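Bench notes, Nov 14, 2019
Rod tool vs. two-finger on the sorting task

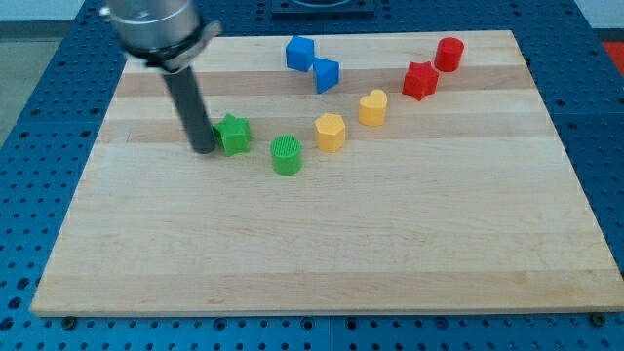

Carried on with the rod today. Same arm and same controller settings as the two-finger runs, speed capped at 5 percent until I trust the tool offset. Board stays where it is on the perforated table. The maple is slicker than the MDF we used in March, so don't compare push distances with the old numbers.

Tool offset: entered 209 mm from flange to tip. Touched off on the board at three places and the back left came out a little high. I think that's the board, the strips aren't perfectly level with each other. Set the working height off the highest spot and left it.

Pushing results so far:
Cubes go where you send them if the rod meets a face near the middle. On a corner they spin first, then move.
Hexagon much the same as the cubes.
Cylinders are the worst. They slide off to one side of the rod unless the push line goes straight through the center.
Stars catch the rod between two points, which helps. Better than I expected.
Heart depends on which side you come from. Pushing into the notch between the lobes is steady, pushing on the point is not.

The Corkero two-finger had no trouble with the cylinders but kept knocking the neighbor when two blocks of one color were close together. The rod gets into those gaps more easily. It can't lift anything, so stacking is off the list for this tool.

Nazma Herath asked if the camera loses blocks behind the rod. It does when the tip is right beside one. I now back the arm off before each detection and that costs over 400 ms a cycle. The Mollah driver also drops a pose now and then; restarting the node clears it.

To do:
- rerun the cylinders with a shorter push and a re-aim in between
- try the soft sleeve from the Skumby kit on the tip
- check the collar clamp screw again before going faster
- send the log to Nazma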